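Arkico Consumer Goods
Progress report to the Jillau Growth Fund
Prepared by Sofia Psarras, Head of Investor Relations
April 10, 2022

Purpose of this report

This report is submitted under the terms of the convertible loan agreement between Arkico and the Jillau Growth Fund. It covers the period since the November drawdown and deals with the share register, outstanding debt, retail distribution and the work planned for the next period. The figures have been reviewed by Reshma Le Roux, Finance Director, but have not been audited.

Share register and capital structure

At the time of the November drawdown the company had 1472 holders on its register, many of them with very small positions left over from the merger with Aryee. The Fund asked that the register be tidied before any further shares were issued. An offer to buy back holdings of fewer than 1000 shares was sent to all eligible holders, and 204 have accepted to date. The offer remains open. Holders who have not replied will receive one further letter, after which the board will decide whether to extend the closing date.

Two classes of preference share have been merged into one. The voting rights attached to the Fund's own holding are unchanged. Oratile Engelbrecht, Company Secretary, has lodged the amended articles and will send the Fund a stamped copy when it is returned.

Convertible notes

Of the notes in issue at the start of the period, 4 remain outstanding. Three of the holders have agreed in principle to a fixed conversion price. The remaining holder has asked for repayment in cash, and talks on the timing are continuing. No new notes have been issued, and the company does not intend to issue any without the Fund's written consent.

Retail distribution

The supply agreement with the Fledilville chain of household stores was signed during the period. It covers nappies, wipes and paper goods under the Aryee label. First deliveries went out later than planned, owing to a change in the outer packaging requested by the buyer. Early reorders have been in line with the lower end of our forecast, and the forecast for the wipes range has been reduced accordingly.

Jonalyn Sison, who leads on sales, is in discussion with two regional wholesalers. Terms have been received from one of them and are under review. The credit period requested is longer than the company would normally accept, and the Fund's view on this point would be welcome.

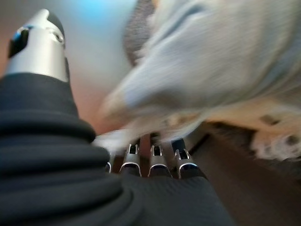
Matters requiring the Fund's attention

The Fund is asked to confirm its consent to the cash repayment described under Convertible notes, subject to the final amount. It is also asked to name its observer for the next board meeting, as the present appointment is due to lapse.

Work planned for the next period

The company expects to close the buy-back offer, complete the conversion of the three agreed notes and reach a decision on the wholesale terms. Oratile Le Roux will take over the monthly cash report and will send it directly to the Fund's portfolio team. Questions on any part of this report should be addressed to Sofia Psarras in the first instance.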